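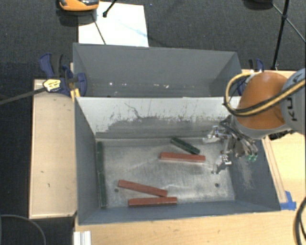
Kasico moves loose bars to open bins at Briridthorpe

21 Aug 2020

Kasico has finished replacing the divided trays on the parts floor at its Briridthorpe plant with open metal bins, the company said in a notice to customers this week. The change covers the red and green bars used in the Plokell line of frame kits. Panels, feet and bagged fasteners are still stored and issued as before.

A total of 34 bins are in service. They were made by Shetty, which also supplied the stands they sit on. The bins are gray metal, rectangular and open at the top, with sloping side walls. They are set one behind another, so that a full bin can be waiting directly behind the one being emptied. The floors are bare metal.

Bars now go into the bins loose. No effort is made to line them up, and the two colors may share a bin. The old trays held each bar in its own slot, with one tray for each color, and each tray had to be loaded by hand after the bars came back from finishing. Kasico puts the bar flow at 730 on a normal day shift, and the notice describes the loading of trays as the slowest step between the finishing room and the packing benches.

Red and green bars do different jobs in a Plokell frame. Red bars are the cross members and green bars are the ties that run from front to back. The color is there for the customer, who works from a sheet printed in the same two colors, and it has been part of the kit since the line was introduced. Packers pull by color first and then check the end of the bar against a gauge block fixed to the bench. A bar that does not seat in the gauge is set aside and goes back to finishing at the end of the shift.

Kasico considered separate bins for each color and ran the floor that way for the first part of the trial. The arrangement was dropped. Kits use the two colors in changing amounts depending on frame size, and the separate bins ran down at different rates. The packing benches were often left with a full bin of green and nothing in red, or the other way around. With mixed bins the load is made up in the finishing room to match the orders for the next few hours, and a bin is swapped when it is empty. If an order changes late, loose bars of the color needed are added to the bin by hand.

A mixed bin takes longer to read. Bars cross over one another or come to rest against the walls, and a bar lying flat along a wall is harder to get hold of than one in the open part of the floor. The side walls slope for this reason, according to the notice. A bar that lands high on the slope tends to slide down to the floor, and there is more finger room at the top of the bin than there would be with straight walls. The slope does not help once a bar is already flat on the floor and tight to the side. Packers are told to take the bars in the open first and leave those along the walls until the bin has thinned out.

Fill level was the other point settled in the trial. Full bins gave the best use of stand space but left bars tangled at the bottom, and pulling one out would drag others across it. The working limit is now a shallow layer, with the bin floor showing in places when the load is fresh. A bin filled to that limit needs swapping more often. Kasico accepted this in return for fewer marked bars.

Marking was the main objection to open bins when the idea was first raised. The trays kept painted faces apart, and loose bars touch each other and the floor. In the first weeks the reject rate for scuffed paint rose. Most of the marks were traced to tipping, when bars were poured from a cart over the edge of the bin, and few to bars lying together afterward. Pouring has been stopped. Bars are lifted out of the cart in handfuls and laid in the bin, after which they may roll or shift as they like. Kasico says rejects have since come back to the level seen with the trays, but has not published a figure.

The finish was also changed. Bars are now held for a full day after coating before they are released to the bins, where the trays allowed them to be loaded the same afternoon. The holding racks needed for this were already on site. They had been used for panels until panel work was moved to the other side of the building, and they carry a rated load of 800 pounds each. No new racks were bought.

Liners were tested and rejected. A felt sheet collected dust and paint chips and had to be lifted out for cleaning, and a rubber mat gripped the bars so that they no longer slid away from the walls. The bare floor picks up streaks and a brushed look with use. Kasico treats this as normal wear. Floors are wiped at each shift change and checked by hand for raised edges, and a bin with a burr is taken out of service until it has been dressed with a file.

The stands were a smaller part of the work. Shetty first supplied them with a fixed height, and packers on the early shift asked for something lower. The stands in use now have pinned legs and are set once for each bench. Changing the height during a shift is not allowed, because the gauge block is set to match. Stop strips at the sides keep the bins from creeping when bars are dropped in, and the rear bin is kept close behind the front one so that the pair can be reached from the same spot.

Labels have been kept off the inside of the bins. Each one has a number on a plate fastened to the stand, and the load sheet from the finishing room is clipped beside it. The sheet gives the time of loading and the number of bars of each color. When a bin runs out, the packer writes the time on the sheet and drops it in a slot at the end of the row. The sheets are used to set the next day's loads. Any bars left over at the close of the shift stay in the bin overnight under a cloth cover and are used first in the morning.

For customers the effect should be limited. Kit contents are unchanged, part numbers are unchanged, and the bars themselves are made to the same drawing. Lead time on standard Plokell frames is expected to shorten slightly. The company said more than 400 kits had been packed from the open bins before the last trays were removed, and that missing-bar reports on those kits were no higher than usual. The few reports that did come in concerned kits with one bar too many in red and one too few in green. A color check on the packing scale sheet has been added to catch this. Customers who find the wrong mix in a kit are asked to send the load number printed on the carton along with the order number, so that the sheet for the bin can be pulled.

Spare bars sold singly will continue to be wrapped. These are taken from the holding racks before they reach the bins, and are checked under a lamp on all faces. Kasico advises that bars in full kits may show light rub marks on the paint where they have touched other bars. Marks that go through to the material underneath are treated as faults, and the bar will be replaced on request.

The old trays are being broken down for scrap, apart from one set kept for a narrow bar used in a discontinued frame. That bar is too thin for the open bins and was bending under the others during the trial. It is issued only for repairs and will stay in slots for as long as stock lasts.

A second row of stands is planned for the far end of the parts floor. Shetty is due to deliver the bins for it in October. They will be the same pattern as those now in use, with a thicker rolled lip along the top edge. Kasico asked for the change after gloves were found to be wearing through at the palm, where packers lean a hand on the wall while reaching in. Existing bins will be fitted with a clip-on edge strip in the meantime, beginning with the benches that handle the longest frames.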